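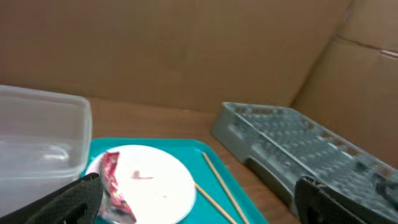 Work package 2 of the Stembridge tray study covers the clearing of single-person meals: what is left on the tray, in what order it is removed, and which bin each item goes to. Items that lie on top of one another set the order. A crumpled wrapper folded over the left side of a white plate, with a small brownish smear near the center of the plate and two thin wooden sticks on the teal tray to the right, is coded as a Type B layout. The wrapper has to come off before the plate can be lifted level. One of the sticks comes out from under the plate rim, so the plate also has to come off before the sticks are collected. Type B trays therefore have a fixed order, and the time for each step can be compared from tray to tray.

Report date: 11/11/2021
Period covered: October
Submitted to: Mohammadi Fund, small projects program

## Status of deliverables

| Item | Status |
|---|---|
| Layout codes A to D | Complete |
| Clearing sequence for Type A and Type B | Complete |
| Clearing sequence for Type C (open bowls) | Draft |
| Clearing sequence for Type D (liquids) | Not started |
| Log of cleared trays | 854 entries |
| Edness site trial | Moved to next period |

The log target for the period was 300 trays for each of Types A and B. Both targets were met. The remaining entries are Type C. They were logged ahead of plan because the bowls arrived early and the table at Stembridge was free.

## Findings, Types A and B

Type A trays (plate only, nothing lying over it) gave no difficulty and will not be discussed further.

Three points came out of Type B.

1. Wrappers do not stay folded. A wrapper that has been twisted opens again when it is let go, and it can carry crumbs back onto the tray. The instruction now reads "move the wrapper directly to the bin" and the earlier step of setting it aside on the table has been removed.
2. A light plate shifts when a wrapper is dragged across it. Lifting the wrapper straight up from its highest fold is slower per tray but produces fewer repeat movements. The log sheet now has a column for repeats.
3. Sticks are collected last and together. Collecting them one at a time added a step with no benefit to sorting, as both go to the same bin.

The sorting key was also changed. A stained plate goes to compost if it is paper and to the wash rack if it is not. The first version of the key asked only whether the plate was stained, and the person filling in the sheet had to guess the rest.

## Findings, Type C (draft)

Type C adds small open bowls to the plate and sticks. The main problem is loose dry material. A bowl of seasoning or crumbs loses part of its contents with very little tilt, and the losses fall on the tray, where they are easy to tip out, or on the table, where they are not.

Rice is the worst case. White grains on the orange-brown wood are easy to see, but they spread well away from the tray. In the layout below they are heaviest on the left side of the table near the edge, with smaller amounts at the center and near the bottom. The tray itself holds a mound of soft white food on the plate, with a small red packet at the left edge of the mound, and two round white bowls on the lower half. The bowl on the left has a tan mixture with sesame specks and the one on the right has a smooth white substance. We propose this order for the trial sheet: packet, sticks, bowls, plate, tray, table. The table wipe is timed separately and is not charged to the tray.

The clear rectangular container stays at the left of the table in all Type C layouts. It is open at the top and is empty at the start of each run. The draft sheet assigns it to food scraps. The choice between scraping the plate into it and tipping the plate over it has not been settled, and both methods will be logged in the next period.
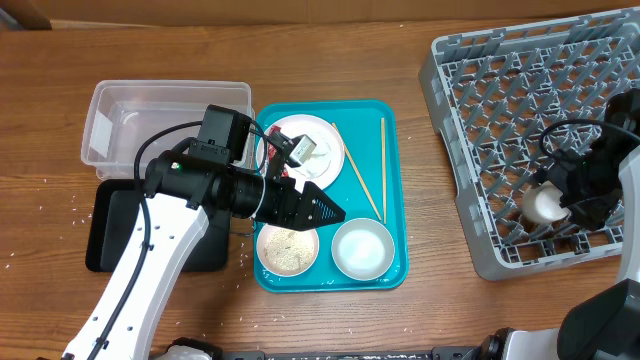
## Materials and spending

Trays, plates and bowls were bought in one order from Gutberg. The tray order was adequate for the period and no repeat order is planned. Cardboard for the table backdrop was taken from packing already on site, at no cost to the grant.

Two lines are over plan:

- Dry rice and seasoning. Type C uses more than budgeted because spilled material is thrown out and the bowls are filled again for each run.
- Table wipes, for the same reason.

The overspend is covered by the travel line, which was not used after the Edness trial was moved. No change to the total award of 300 per month is requested.

## Changes to method

The log sheet is now at version 2. Changes from the first version: the repeats column, the split question on plate material, and a yes/no box for grains found off the tray. Entries made on the first version have been kept. They are marked in the log and left out of the repeat figures.

## Next period

- Finish the Type C sequence and issue it with both scraping methods.
- Write the first draft for Type D. Lidded cups and open cups will be coded separately.
- Confirm a table at Edness of similar height to the one at Stembridge.
- Send the fund a copy of the full log with the next report.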